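About Hekance

Hekance is a school of household and linen services located in Jormont. The school prepares adults for work in hotels, care homes, laundries and private residences, and offers short courses to families who wish to keep their own homes in better order. Instruction is given in small groups of no more than 7 students, each working at a table of his or her own.

Our Program

The full certificate program comprises 50 hours of instruction in sorting, folding, storage and the care of fabrics. Students begin with plain garments and a single basket before moving on to bed linen, table linen and uniforms. Work areas are kept simple, and students are expected to return every item to its proper place at the end of each session.

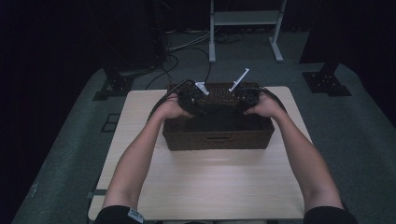
A woven basket on a light wood-grain table.

Baskets are used throughout the first part of the program. Students learn to judge how much a basket will hold, to line up folded edges along its walls, and to lift it without disturbing the contents. The school favors open, rectangular baskets for shelf storage, as folded garments rest squarely in them and remain easy to inspect.

The T-shirt is the first garment taught. It is found in almost every household and in most staff uniforms, and it shows clearly whether sleeves, hem and neckline have been brought into line. The Hekance standard calls for a rectangular fold of uniform width, with the sleeves turned in and the neckline at the top.

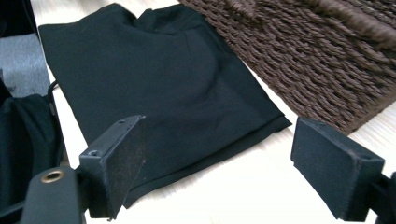
Folded black T-shirt beside a brown woven basket.

Dark fabrics receive particular attention in the course. Lint and creases are easily seen on black cotton, and students are taught to smooth each layer with the flat of the hand before making the next fold. Garments are placed in the basket by the upper corners and released only when the lower edge is settled.

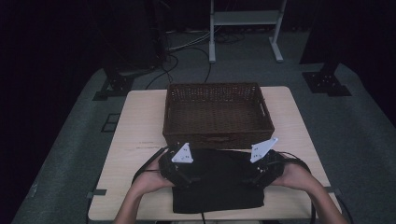
Assessment takes place in the final week. Each student folds and stores a set of mixed garments to the school standard, and the work is reviewed by two instructors. Students who do not meet the standard may repeat the assessment once without charge.

Our Staff and Partners

Safta Ilie has served as director of instruction for 3 years and is responsible for the course manual. Placement visits are arranged with Bokero, a linen supplier, and with the Bogdan residence for older adults. To date, 179 students have received the Hekance certificate.

Prospective students may visit the school on Tuesday afternoons by appointment. New courses begin in March.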